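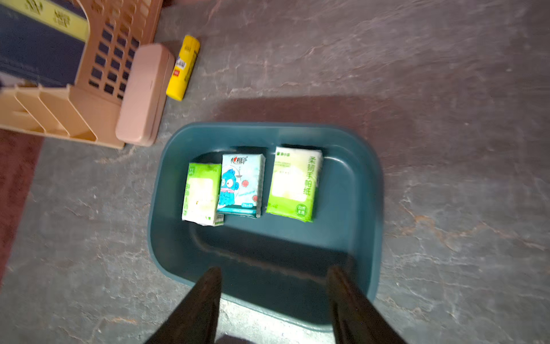

Tissue packets, and what to do with a winter's worth of them

I don't know about you, but by the time the holidays get close I have pocket tissues everywhere. Coat pockets, glove compartment, the bottom of every bag I own, and one packet in a boot (no idea). So last weekend I sat down on the floor with the desk stuff and decided the tissues were going to live on a tray from now on.

The tray is a dark teal plastic one with a raised rim, and that rim is really all I ask of it. Things stay put! I used to keep the packets in a drawer and they'd work their way to the back and burst open, and then you've got fluff on your stamps. Three packets side by side leave me plenty of room for keys and whatever came in the mail.

I know people will ask about the packets, so: the blue one with the big pink-mouthed cartoon fish-looking fellow is my favorite and I'm saving it for as long as I can. The lime green one is the biggest of the bunch and the one I'd hand to a guest. Kerstin Fuchs, who got me hooked on the little packs in the first place, tells me the characters down the side say they're soft, tough hankie tissues, and that matches my experience. I had a cold for most of February and went through more of them than I care to admit.

The beige organizer with the slanted slots was next on my list. I've been putting the dark navy ones in there spine up, and the one with the yellow label goes where I can grab it. Still homeless: the pale pink case and the glue stick. The glue stick especially. It rolls, it hides, and I end up buying another one. Heledd Price keeps hers in a mug with the scissors and I may just copy her.

If you want to try a tray of your own, look in the kitchen before you go shopping. Mine had been sitting under the baking sheets for ages doing nothing. Wipe it down, put it by the door, and see what lands on it in a week. Then take half of that off again.

Next time I'm tackling the drawer with the batteries in it. Send me your tips, please, I'm going to need them.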